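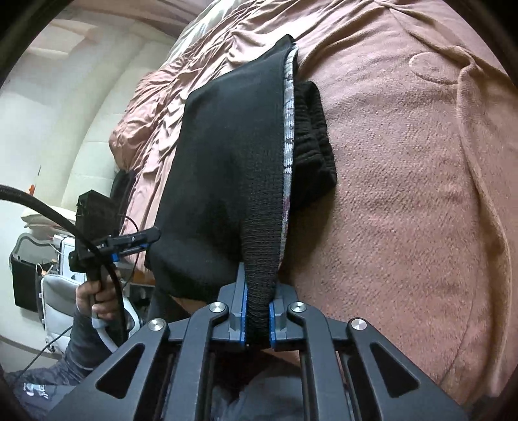 Black garment with ribbed knit, on the pink blanket

Has anyone done the Lirari small ship cruise out of Mustville? We're booked for November and my husband and I can't agree on whether to pay for the drinks package. It's 2 of us, and the trip already cost 3000 all in. Also, do people dress up for dinner? I'm a jeans person.
Posted by mustvillemom, Feb 19, 2018

Brostar
Skip the package! We had wine with dinner included and only bought a couple of extras all week. Nobody dressed up on ours, a clean sweater was plenty. Do bring layers though – the top deck gets windy once you pass Dunne, and I lived in black knits.

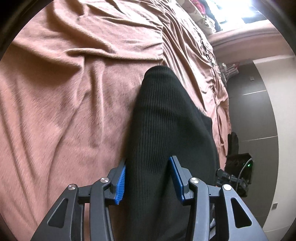

Black ribbed knit on the bed

riverrat2
depends how much you drink lol. ask about the gratuities, ours were extra

Dunne_gal
I'd call the line before you decide. When we booked, you could add the package on board the first two days for the same price, so we waited to see what the bar was like. The coffee is free all day, by the way, and the cookies are dangerous.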